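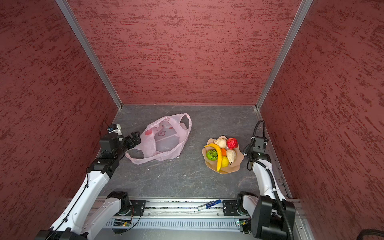
Week 3 - Wall finishes, lime and clay plasters

Quiz moved to Wed 23 August, same room. Covers this handout + the Bergeron reading, first half only.

Coats. Scratch coat, brown coat, finish. Know the order and what each one is for. Scratch coat gets combed while still soft so the next one has something to grab. Brown coat = flatness. If the brown is wavy the finish will be wavy, no fixing it later.

Suction. Dry brick pulls water out of the mix too fast, plaster goes weak and dusty. Dampen the wall first, no puddles. Old painted walls have the oposite problem, hardly any suction, need a key or a primer.

Pigment. Earth colors (ochre, umber, red oxide) are fine in lime. Some of the bright organic ones fade. Mix the whole batch for a wall at once, matching a second bucket is misery. Color dries lighter. Always do a test patch and wait.

Case: Brindholm grain hall, 82 rooms, clay throughout. Cracks in 30 of them by the first winter. Causes we listed in class: too much clay in the mix, heating turned on too early, corners with no mesh. Compare with Urnach, same crew, more sand, slower drying.

Terms to learn: laitance, key, float, hawk, arris, efflorescence

Lab: bring gloves and eye protection, lime burns. Sample boards are due at the end of the session, label them on the back. Sand is in the Vevari bags by the door, seive it first.

Reading for next week: Bergeron, chapter on damp. Skip the tables.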